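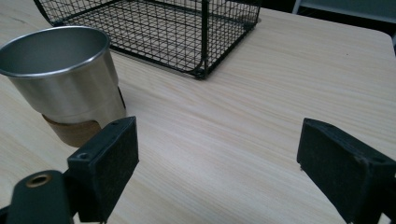 Clearing and Wiping the Shared Tables

These instructions apply to all wood-grain tables in the Itonton common rooms. They should be followed at the close of each session and again on Monday before opening.

What is required

One bowl of warm water with a little washing-up liquid
2 soft cloths, one for washing and one for drying
A tray for cups

Procedure

1. Remove all cups from the table and place them on the tray. Stainless steel cups should be emptied at the sink and must not be stacked while they are wet.

2. Brush crumbs into the hand. Do not sweep them on to the floor.

3. Wring out the first cloth well and wipe along the grain, working from the far side towards yourself. Standing water should never be left on the surface.

4. For rings left by cups, lay the damp cloth over the mark for a minute and wipe again. Scouring pads and cream cleaners are not permitted – they dull the finish.

5. Dry the table with the second cloth. Look across the top from a low angle, facing the light, as smears are easily missed from above.

6. Wash the cups, dry them inside and out, and return them to the cupboard with the open end down.

Marks that remain after a second attempt should be reported to Vasanthi Karunaratne in Room 137. Replacement cloths are kept in the same room.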